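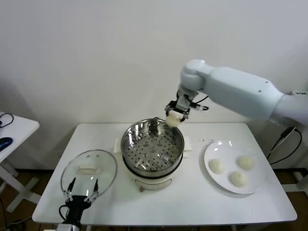 FOR IMMEDIATE RELEASE

Rorora Press to Collect Long Out-of-Print Fantasy Comic "Climarow" in Two Hardcovers

7 Mar 2018

Rorora Press today announced it will bring back Climarow, the black-and-white fantasy series that ran as a small press title and has been out of print ever since. Two hardcover volumes. First one in April. All 249 story pages between them, plus covers, plus the backup strips that never got reprinted anywhere.

Readers have been asking for this one at every convention we table at. Old copies turn up now and then, usually missing an issue, usually water-stained. So here it is, complete and in order.

The story, for newcomers: Climarow is a river country with no king. Six ferry towns, one toll, and a very old agreement with whatever lives under the water. When the toll goes unpaid for a season, the river starts running backward. Quansah, a ferryman's daughter with a bad temper and a worse sense of direction, is sent upstream to find out who broke the deal. She takes the wrong fork on page 5 and things go from there.

Fans of slow-burn fantasy with real weather in it will feel right at home. Lots of mud, lots of maps, very few prophecies. The toll-keepers' trial in the middle chapters is still one of the best courtroom sequences in any fantasy comic, in our opinion, and it's done almost entirely without captions.

What's in Volume One

The Wrong Fork, The Toll-Keepers, and the complete Salt Barge storyline. The chapters have been re-scanned from original art where the art could be found. Where it couldn't, we worked from the cleanest printed copies and fixed the blacks by hand. Lettering is untouched, including the famous upside-down balloon. We asked. It stays.

Also in the back: the original pitch pages, a full cover gallery, and a town-by-town map that was only ever given away as a mail-in premium. The map folds out. Please be gentle with it.

What's in Volume Two

Everything from the Winter Crossing on, through to the last issue. That includes the final chapter, which had such a small print run that plenty of longtime readers have never seen how the thing ends. No spoilers in this release and we'd ask reviewers to hold off too, at least untill the book has been out a little while. Volume Two will be solicited separately, date to be announced.

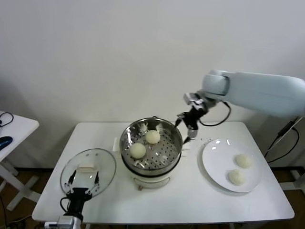
Format and Paper

Both volumes are oversized hardcovers with sewn bindings, so they lie flat and the double-page river spreads don't vanish into the gutter. Uncoated cream stock, closer to the feel of the old issues than the bright white we tested first. Ribbon marker. No dust jacket, the art is printed right on the boards.

A plain paperback is planned down the line. Digital too. No dates on either yet.

Florkis Edition

Collectors should note the Florkis Edition, a slipcased version of Volume One named for the river spirit on the cover of the third issue. Same book inside, different boards, with a signed-and-numbered print tipped in. Sold direct from Rorora Press only. Not available through stores, one per customer, and when they're gone they're gone.

Ordering and Review Copies

Stores can order Volume One now through there usual distributor. Schools and libraries, same terms as our other hardcovers. Suggested for teen readers and up, for some violence and one fairly upsetting drowning.

Reviewers: PDFs are ready now, printed copies when they land. Say which you want and include a mailing address. Cover art and sample pages are in the press folder on our site, free to use with a credit line.

About Rorora Press

Rorora Press is an independent publisher of comics and illustrated fiction, with a focus on restored editions of overlooked series.

Press contact: publicity desk, Rorora Press

###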